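3.2 Ablageort des Smartphones und Unterbrechungen bei der Heimarbeit

Die zweite Teilstudie behandelt die Frage, ob der Ort, an dem das private Smartphone während der Arbeit liegt oder steht, mit der Zahl der selbst berichteten Unterbrechungen zusammenhängt. Befragt wurden 321 Beschäftigte der Unternehmen Nolte und Grasden, die an mindestens 2 Tagen pro Woche zu Hause arbeiten. Die Erhebung fand im April statt und wurde im Juli 2023 ausgewertet.

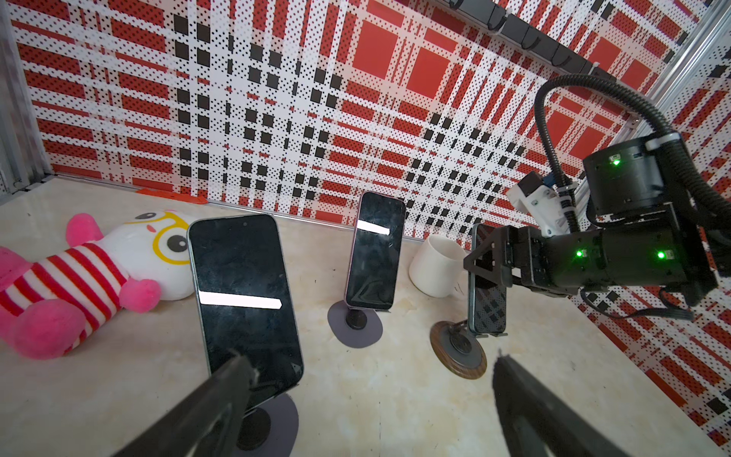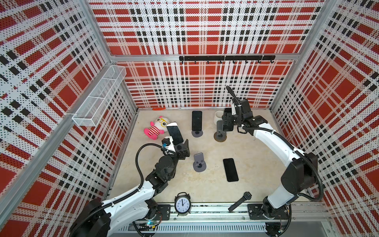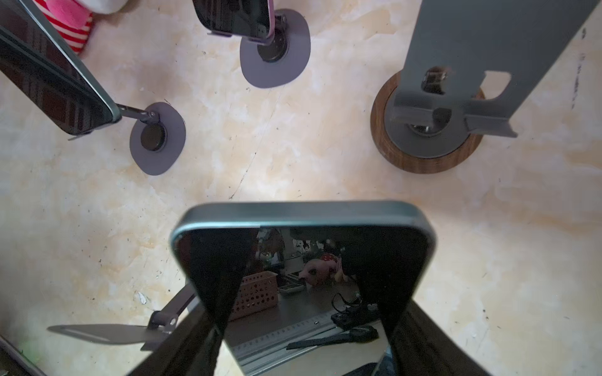

Abbildung 4: Smartphones an einem Arbeitsplatz mit marmoriert gemusterter Fläche.

Als Ablageort gilt in dieser Arbeit die Position, welche das Gerät während des größten Teils der Arbeitszeit einnimmt. Wir unterscheiden zwischen der flachen Ablage auf dem Tisch, der aufrechten Position in einem Ständer und der Aufbewahrung außerhalb des Sichtfeldes, zum Beispiel in einer Tasche oder in einem anderen Zimmer. Personen, die den Ort mehrmals am Tag wechseln, wurden einer eigenen Kategorie zugeordnet - diese Gruppe war größer, als wir nach der Vorstudie in Onholm erwartet hatten.

Die Unterbrechungen wurden mit dem Tagebuchverfahren Roro erfasst. Die Teilnehmenden notierten am Ende jedes Arbeitsblocks, ob sie das Gerät aus eigenem Antrieb oder nach einem Signal in die Hand genommen hatten. Ein Arbeitsblock musste mindestens 20 Minuten dauern, kürzere Blöcke wurden von der Auswertung ausgeschlossen. Dienstliche Anrufe auf dem privaten Gerät wurden gesondert vermerkt und gehen in die folgenden Ergebnisse nicht ein.

Zwischen der flachen und der aufrechten Position zeigte sich bei den Unterbrechungen nach einem Signal ein deutlicher Unterschied. Wer das Gerät im Ständer aufbewahrte, berichtete häufiger, eine Nachricht gelesen zu haben, nahm das Gerät dabei aber seltener in die Hand. Ob ein solcher kurzer Blick als Unterbrechung zu bewerten ist, wird in der Literatur unterschiedlich beantwortet. Wir haben ihn mitgezählt, sofern die Person ihn selbst als störend bezeichnete.

Bei den Unterbrechungen aus eigenem Antrieb war der Ablageort dagegen von geringerer Bedeutung. Einen stärkeren Zusammenhang fanden wir hier mit der Art der Tätigkeit: Beim Ausfüllen von Formularen griffen die Befragten öfter zum Gerät als beim Schreiben längerer Texte. Auf diesen Befund gehen wir im Abschnitt 3.3 näher ein.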